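Workshop tips: teaching a sweeping task by remote control

Set the arm's speed limit before the first demonstration and leave it alone. A set recorded at two speeds trains badly. At Hoani we hold 4 seconds for the approach and let the operator choose the rest.

Clean the leader handles with a dry cloth. Grease on the trigger shows up later as a grip that opens in small steps.

Record in one direction only. If the pan comes in from the front, it comes in from the front every time. Reversed runs go in a separate folder.
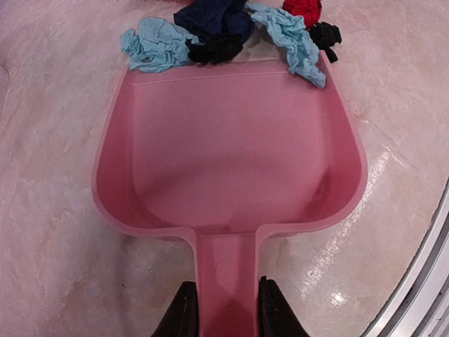 Grip height decides most dustpan runs. Take the handle from both sides and keep the fingers square to it. Bring the open edge up to the litter with the lip flat on the surface. Crumpled scraps in several colors, some dark, some bright, are easier to check in playback than one color. A scrap lying across the lip does not count as collected; keep pushing until it is on the tray floor.

Stop after 14 runs and change operators. Maksym Dovhaniuk's wrist drifts left after that, and so does mine.

Delete failed grips the same day. Keep failed sweeps if the operator recovered.

Raelene Tawhiri

We use cookies to remember your settings. Accept | Manage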